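Caring for White Laminate and Painted Tabletops
4 min read

A pale work surface shows marks sooner than a dark one, and most of the damage comes from the cleaner used on it.

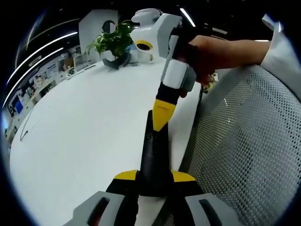 One reader in Skulwood objects to the usual advice on melamine sponges: they lift pen marks in seconds, she writes, but after one winter the cleaned patches were dull and picked up dirt faster than the rest of the top. Her objection is sound. The sponge is a fine abrasive. Keep it for isolated marks, use it damp, and stop as soon as the mark fades.

Routine cleaning. Mix a few drops of dish soap into warm water. Wring the cloth until it no longer drips, wipe in straight passes, then wipe again with plain water. Soap left on the surface dries to a film that holds dust. Dry the edges last -- water that sits in a seam will swell the board underneath.

Ink. Rubbing alcohol on a cotton pad removes most ballpoint from laminate. Do not use it on painted tops before testing the underside. Press, lift, and change to a clean part of the pad.

Rings and glue. Soften dried white glue under a damp cloth for eight minutes and push it off with a plastic scraper held low. Tape residue responds to cooking oil, followed by soap.

Yellowing. Sunlight is the usual cause, and no cleaner reverses it. Turn the table every November if one end faces a window, and move desk mats at the same time so the color stays even.

Painted tops need nine days of light use after a new coat. Felt pads go under lamps and pencil cups from the first day.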